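Wool, lanolin and one very good blanket

29/10/2021

I have been promising to write about the wool blankets for so long that a few of you have stopped asking, so today I am finally doing it! Put the kettle on, this is going to wander.

It started with a blanket I bought at an estate sale, out past Hayes, on a drizzly morning when I was supposed to be looking for a lamp. It was folded at the bottom of a cedar chest under a pile of tablecloths, heavy as a sleeping dog, cream with two faded blue stripes at each end. The woman running the sale wanted three dollars for it. I gave her five and felt like a thief anyway.

I knew nothing about wool then. I had one sweater I was scared of and a scarf that itched. But I slept under that blanket all winter and became a complete bore about it. I went to the library and took out every book they had on sheep (there were more than you'd think) and I started writing to people who knew things. That's how I met Yamuna Venkataraman, who weaves on a big old floor loom in her garage and answers every letter with a longer letter.

Yamuna's first lesson was about twist. Wool for a blanket is usually spun softer than wool for a rug, and the loose spin is what lets it puff up and hold air. The air is what keeps you warm! I had always assumed that heavier meant warmer, and she sent me two little woven squares of the same weight to prove me wrong. One was flat and hard like a placemat. The other one was so lofty I kept it in my coat pocket for a week just to squeeze it.

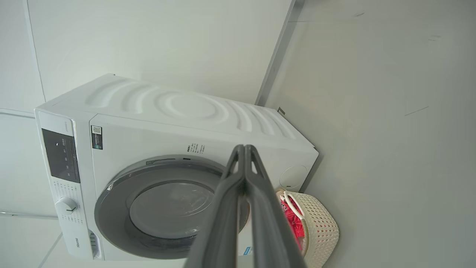 The second lesson was about finishing, and this is the part I really love. A blanket fresh off the loom looks a bit like a window screen. You can see right through it. Then it gets worked in warm soapy water and the fibers start to grab one another, and the whole cloth pulls in and thickens up. That is called fulling. People did it with their feet in big tubs, and in parts of Scotland the women did it by hand around a long table, singing the whole time to keep the beat. I have listened to a lot of those songs now. I can't sing a single one of them properly, but I hum them while I do the dishes and I'm told it's getting on people's nerves.

After fulling comes the nap, where the surface gets brushed up so it's fuzzy. The old way to do this was with teasels, the dried seed heads of a thistly-looking plant, set in rows in a frame. Up to 2000 of them in one frame, according to one of my library books! I grew a few teasels last year out of pure curiosity. They got taller than me, the goldfinches went crazy for them, and I brushed exactly one potholder.

So, back to my blanket. I wanted to know where it came from, and the only clue was a scrap of label with the letters "etico" and part of a street number, 749. I asked about it everywhere. Declan Kavanagh, who sells old quilts and linens at the winter market in December, took one look and told me it had to be Hetico, a little mill that closed before either of us was born. He had a full label in a tin at home and brought it in to show me the next time. Same lettering, same number! I did a little dance between the tables.

Declan also put me on to Ita Buckley, whose mother worked in the finishing room there. We talked on the phone for most of an afternoon. Ita remembers her mother coming home smelling of lanolin and soap, with the softest hands on the street. She remembers the seconds, too, the blankets with a skipped thread or a crooked stripe that workers could buy cheap, and how every house on her block had a stack of them. When I described my two blue stripes, one a little wider than the other, she laughed out loud. She thinks mine is a second. I couldn't be happier about it.
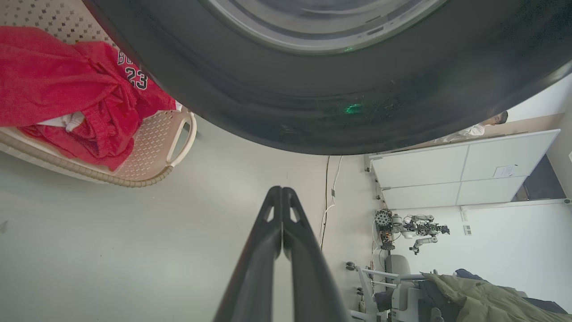 A few of you have written asking how to tell if an old blanket is worth buying, so let me pass along what I've picked up. Hold it up to a window first. Moth damage shows as pinpricks of light, and a few of those can be darned, but if it looks like a night sky, leave it there. Rub the binding between your fingers, especially satin ones, which tend to go before the wool does. And smell it! Cedar fades and mustiness usually airs out on a line, but I have never once beaten mothballs.

Don't worry about stripes that have faded or a nap that's gone thin in the middle. Mine has a bare patch the size of a saucer and it's still the warmest thing in the house.

I've got 70 pages of notes now, in a binder with a broken ring, and I keep thinking there's a little booklet in there somewhere. Saoirse Kinsella has offered to draw the teasels for it if I ever get that far (she's wonderful with prickly things). Before that I want to try dyeing a stripe blue to match. Yamuna says to start with woad, and that I should do it outdoors and well away from the neighbors. The seeds are in an envelope on the fridge, and I'll put them in as soon as the ground warms up.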